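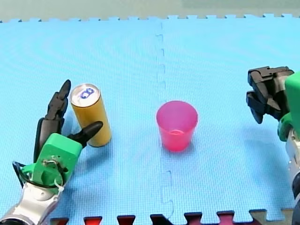 4.2 Changing stage hazards and choice of character

Our second question was whether players switch characters once a stage turns hostile. We used Culen, a platform fighter with 13 playable characters, and built two versions of its Mabula stage: one flat and calm, the other with a rising tide that swallows the lower ledges. Each pair of players fought five matches on each version and could pick a new character before every match.

The results were a delight to work through! On the calm stage, most players found a favorite early and stuck with it. Once the tide came in, heavy characters such as Tatano fell out of use quickly, even among people who had won with him minutes before, and the light, floaty Sondik took his place. We had expected some movement in that direction, but the speed of it surprised us (more than four players in our October group dropped Tatano after a single loss).

Figure 2 plots switches against match number for both versions. The two curves start close together and then pull apart sharply after the second match. What we find most exciting is the small bump near the end of the tide curve, where a few players went back to Tatano and used his slow ground slam to hold the last dry ledge. The designers told us they had never planned for that tactic, and we return to it in Section 5.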